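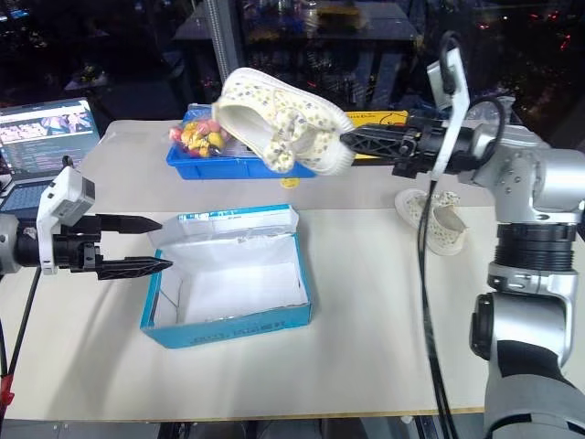
Shoe task on the two-arm station: right arm holding one shoe, second shoe beside the open box.

Zundach two-arm kit: evaluation progress report, July
Prepared by Theerawat Nilsuwan for Mattes Ackermann, Orkent program office

1. Status

The evaluation is on schedule for the bench phase and behind schedule for the service phase. Spending is within the approved amount. One decision is needed from the program office before the loan period ends (section 6).

The kit under review is the Zundach two-arm station, supplied on loan through Górecki. It consists of two arms with two-finger grippers, the wrist brackets, the control software and a support contract. The question set by the office was whether the kit can be bought as delivered for small-item packing, or whether Orkent should continue with the single-arm Zitier cell and add a second arm later.

2. Work completed

Installation took two working days against one planned. The extra day went to the license server, which would not accept our network settings until Górecki sent a revised file. Mechanical setup followed the manual without deviation.

Operator training is complete for both shifts. The supplier's course material assumes earlier experience with teleoperation. We rewrote the first section for staff who have none and have sent the rewrite to Górecki.

Three tasks have been run: bagged goods onto a tray, small cartons into a row, and baby shoes into a shoebox. The shoe task was added at the request of the packing group. It is the hardest of the three. A shoe is soft at the opening, stiffer at the sole, and turns in the fingers when held by the strap or the lining. The box must also stay in position while it is being loaded.

3. Results to date

The target for the bench phase is 1000 logged runs across all tasks. The log stands at 274 for the shoe task alone and 1090 in total, so the target has been met. Runs stopped by the operator are included in both figures and are marked in the log.

Tray and carton tasks: no open issues. Operators reached a steady pace in the first week and the settings have not been changed since.

Shoe task: usable, with two open issues. First, a shoe picked up by the strap swings when the arm stops, and the operator has to wait before lowering it. Reducing the wrist speed shortens the wait but lengthens the approach, and the total time per pair is nearly unchanged. Second, the order of work matters more than expected. Placing the first shoe heel to the wall of the box leaves room for the second. Placing it across the middle usually means taking it out again. This is now written into the work instruction.

Lid closing has not been tested. It was listed as optional in the plan and will be tried only if time remains.

4. Equipment and support

Cable routing at the wrist is the main hardware remark. The cable loop needs enough slack for full rotation, and the manual gives no length. We set it by trial and recorded the value on the station sheet. Górecki has agreed to add a figure to the next manual revision.

One set of gripper fingers was replaced under the support contract. Parts arrived in the stated time and the swap needed no recalibration. Support tickets were answered the same day except for the license problem noted above.

The software update issued during the loan period changed the log format. Older logs can be converted with the supplied tool, which runs only from the command line. We consider this acceptable for our staff but not for a customer site.

5. Delays

The service phase depends on remote access for Górecki's engineers. Our security review of that access is still open. No work on remote diagnosis can begin until it closes, and the 10 service test cases in the plan are therefore untouched.

6. Decision requested

We ask the office to approve an extension of the loan so that the service cases can be run. The supplier has offered to extend on the present terms. Without it, the final report will cover bench performance only and will make no recommendation on the support contract.

7. Next period

Finish the strap handling trials at reduced wrist speed. Repeat the shoe task with a second box size. Run the same cartons on the Zitier cell for a direct comparison. Begin the service cases once access is granted.

The run log and the revised work instruction are stored in the project folder under the station name.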